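I want to make a case for the small host.

Every time a continental soccer tournament goes looking for a home, the same four or five countries get mentioned, and the talk turns right away to who has eight stadiums with 40,000 seats and an airport for each of them. I love those big tournaments. I've stayed up until 3 a.m. for them more times than my job would like. But the best soccer I've watched in person was at the Kenen Cup, in a country most of my friends couldn't place on a map, in a ground where the far stand was a grass bank and you could hear the goalkeeper breathing before a penalty.

If you haven't followed it, the Kenen Cup is an under-20 tournament played by eight teams over two weeks in November. Last time it went to Cedemo, a lakeside town with one hotel, one real stadium and a training field next to the bus depot. The complaints started the morning it was announced. Too small! Too far! Where would the press sit? (On a school bench behind the dugouts, as it happened, and I was one of them, and the view was wonderful.)

The opening match drew 2,084 people. I know how that looks next to a national final. On television it would be a rounding error, a bit of noise behind the commentator. Standing inside it was something else. The whole town closed early. The bakery sold out by noon and the owner came to the game with flour still on her sleeves. When the home side went a goal down after six minutes there was this awful quiet, and then a drum started up on the grass bank and just didn't stop, all the way through the equalizer and on into the night. I could hear it from my room at one in the morning and I didn't mind a bit.

Big hosts can't give you that, and I don't blame them for it. When a tournament lands in a city of millions it has to share the place with everything else going on. Half the people on the train don't know there's a game. In Cedemo the bus driver had opinions about the left back - strong ones, and pretty good ones too.

Then there's what the players get out of it. Teenagers who have spent their lives in academy dorms suddenly have kids following them to the pharmacy. I talked to a winger from the Taketti academy who said he'd signed more autographs in three days than in his whole life before that, and a good few of them were on bread bags. He played the tournament of his life. I can't prove the two things are connected, but I watched him in the semifinal and I know what I think.

Now, the money. Yes, a smaller ground brings in less at the gate. Cedemo's seats topped out at 1,573, with everyone else on the bank. But look at what they spent! They fixed the drainage, put in a second set of floodlights, painted the changing rooms and added 196 seats with backs on them. That's a project a town can finish and then use. The local league plays under those lights now, women's team included, and evening kickoffs have brought in people who work Saturdays. Compare that with the giant bowls that get opened with fireworks and then spend ten years looking for a tenant.

I'm not asking for the senior championship to be played beside a bus depot. There are limits on safety, on medical cover, on beds, and they matter. What I'd like is for federations to quit treating size as the first question. Give the youth tournaments to towns that want them badly. Split the group stages of the larger ones so that a place with a good field and 900 spare beds can have one group all to itself. Let the final go to the capital if it must.
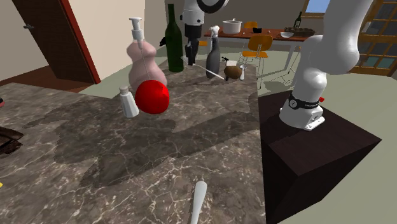 Bülent Karakaya wrote to me after I floated this in a shorter piece last month, and he disagrees with nearly all of it. Small towns, he argued, carry the risk of a late withdrawal much worse than cities do: if a tournament gets pulled three weeks out, a capital shrugs and books a concert, while a town is stuck with the bills for years. He'd want a guarantee fund in place before a single group was sent anywhere like Cedemo.

I think he's right about the fund, and I'd sign up for it tomorrow. A modest slice of the broadcast money from the senior event would cover it. But that's an argument for protecting small hosts, and I'd hate to see it used for skipping them.

The next Kenen Cup still doesn't have a home. Three towns have asked for it, one of them with a stadium smaller than Cedemo's and a ferry as the only way in. I've already looked up the ferry times.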